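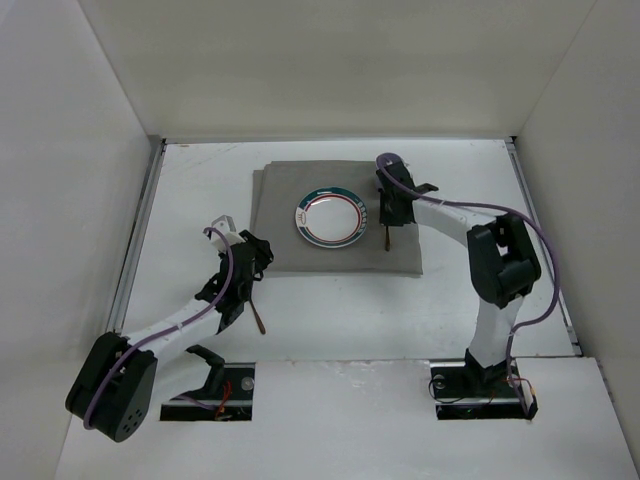
How many times does somebody have to set a table before a machine can learn to do it? At Drurasura the answer this month is 2190, and they'll tell you that's a modest number.

I spent a Friday there in February with Pierina Bortolotti, who sat me down at the controls before I'd even got my coat off. You move a pair of handles, the two arms on the table copy you, and everything gets saved – joint angles, video, the works. One full try is called an episode. Mine were terrible! The plate goes on the gray cloth, the brown-handled utensils go on either side, and I spent most of my first go chasing a utensil across the white tabletop with the left gripper.

Pierina does an episode in 30 seconds. My best was 44, and I was so pleased with it that I asked if they'd keep it. They did (they keep plenty of clumsy ones, as long as the table ends up set). Géza Illés, who looks after the training side, likes a bit of fumbling in the mix. If every example is perfect, he told me, the model has never seen a crooked fork and has no idea what to do about one.

Between episodes you mess everything up again. Shift the cloth a little, turn the plate so its pattern faces another way, put the utensils somewhere annoying. I got weirdly into this part and Pierina had to tell me to stop being cruel.

The next batch is called Mimen and will bring in bowls and cups, with a target of 2985 episodes. Géza has the schedule taped up by the door, and there's already a coffee ring on week one.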